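How to record the power strip task for the November round

Written for the Senotton robotics club by Ebony Goodwin. Last edited after Aroha Hoani read it and removed most of my jokes.

If you've been given the power strip, congratulations. The others got a sponge. The job sounds like nothing: bring the left gripper to the strip, keep the right one out of the way, do it again. You will be surprised how many ways there are to do nothing badly.

Before you start, check that the strip isn't plugged into anything. Put it well up the table, at a slant, and let its cord run off the edge. Both grippers should start open and clear of it.

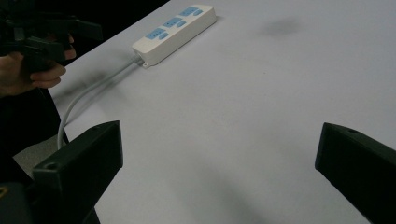
Do I have to put the strip in the same spot every time?
Please don't. Shift it a little and turn it a little between takes. A model that has only ever met one position learns that position and very little about power strips.

Now the approach. Come down slowly from above with the left hand. Most beginners swoop, having watched too many films with cranes in them. Keep your wrist behind the gripper so the fingers stay in view of the head camera, and let the gripper's own cable hang in a loose curve. A tight cable will steer your hand for you, and it has poor judgement.
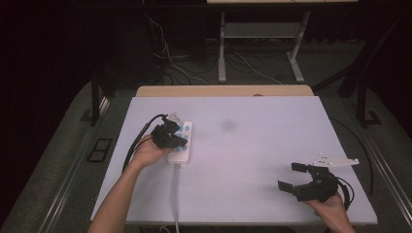
The right hand is harder, as it has no work to do. Hold it low over the table with the fingers open and leave it there. It will want to scratch your nose. If it does, throw the take away and start again, and don't try to trim the nose out afterwards. Aroha checks.

A take should be one clean attempt, start to finish. If you fumble but recover without stopping, keep it and put "recovered" in the notes column. The Mullell team binned all their fumbles last year, and their arm gave up the first time anything slid.

Save each take before moving the strip. The Vovstead recorder holds up to 27 takes in a session, then stops accepting them without telling you. I found this out on my own time. 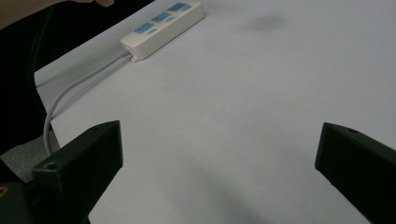
Senotton, 12 October 2018

Changes to this page from tonight's meeting. Our shared folder now has 236 usable takes in it and we want 900 by the end of November, so sessions are on both club nights. Bring your own file names. By that I mean use your initials and the take number, and stop calling things "final".

Grabowska grippers: the pair in the grey case has been adjusted and both now close evenly. Open and close each one fully before your first take anyway. If a finger sticks, swap the pair and leave a note in the case. Telling me in the corridor doesn't count as a note.

When the left gripper reaches the strip, rest it there and hold for two seconds before lifting. Press gently. You are not trying to get it through the table.

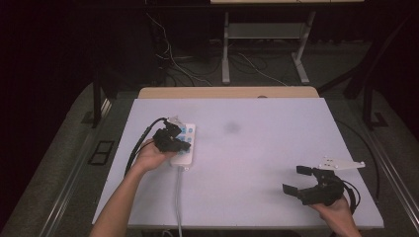 Left gripper against the strip, right gripper open and waiting.

Lift straight up, go back to your starting position and stop the recording there. Stopping it in mid-air leaves a take with no ending, and I have to sit and watch all of those.

Last person out coils the cables and puts the grippers back in their case, left one on the left.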